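Courses > Earth Materials > Module 2 > Handout 4: Veins in Ornamental Stone

Handout 4: Veins in Ornamental Stone
Course notes, S. Nistor
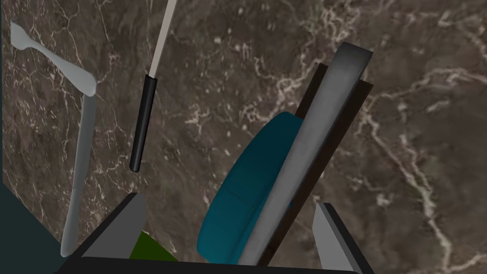
A vein is a fracture that has been filled by mineral growth. The fracture comes first, or at least starts first; the fill is carried in by fluid and left on the walls. In most marbles the fill is calcite, and it is paler than the host where the host carries clay, iron or carbon. Vein density is rarely even across a slab. In the brown marble countertop shown with these notes, the fine, web-like veins are densest across the upper middle and the right side, and one long vein runs from the upper right down towards the lower right corner, dividing into smaller ones on the way. Treat the long vein as a trunk and the smaller ones as branches when you practise the sketch in section 4.

1. Terms

Host: the rock the vein cuts.
Wall: the surface where host and fill meet.
Aperture: the distance between walls, measured at right angles to them.
Trunk: the longest continuous vein in a set.
Branch: a vein that leaves the trunk and does not rejoin it.
Bridge: a strip of host left between two overlapping veins.
Stylolite: a toothed seam formed by pressure solution. It is not a vein, although the trade often calls it one.

"Marble" is used loosely by stone merchants. A polished limestone is sold as marble if it takes a shine. In this module the word is kept for recrystallised carbonate, except where we quote a trade name.

2. How fractures open

Rock at shallow depth breaks in tension when fluid pressure exceeds the least compressive stress plus the tensile strength of the rock. The fracture opens in the direction of least stress and spreads at right angles to it. If the stresses are nearly equal in all directions, the fractures have no preferred direction and a network results. If one stress is clearly smaller, the set is parallel.

Once open, the fracture may fill in a single event or in many. Repeated cracking and sealing leaves thin bands of host trapped in the fill, parallel to the walls. You will need a hand lens for these, and often a thin section.

3. Order of events

A vein that cuts another is the younger of the two. A vein that stops against another may be younger or older — an open fracture can stop a later one, and a later one can also start from it. Do not give an age from a stopped end alone. Record it as "abutting" and move on.

Offset must be checked before a cutting relation is written down. A vein that crosses another at an angle will appear to shift it even where both walls have simply moved apart. Donati's worked case from the Gusisow quarry (reading pack) shows this on a cut face. Read it before the practical.

4. Practical: line count on a slab

Work in pairs. Each pair has one polished slab from the Gusisow set.

a. Draw a straight line 108 mm long on the overlay film. Mark its bearing relative to the slab edge.
b. Mark every vein that crosses the line. Leave out stylolites.
c. Repeat with a second line at right angles to the first.
d. Divide the count by the line length for each direction.
e. Sketch the trunk and its branches on a fresh overlay.

Last year's class recorded 81 crossings on slab 20, nearly all on one line. Ilaria Gatti repeated the count with a lens and found that several of the marks were stylolites. Use the lens from the start.

5. Reading and submission

Reading pack, parts 1 and 2. Overlays go in the tray outside room 922 by 4 pm, with both names and the slab number on the film. Queries on the line count to Ilir Karagiannis.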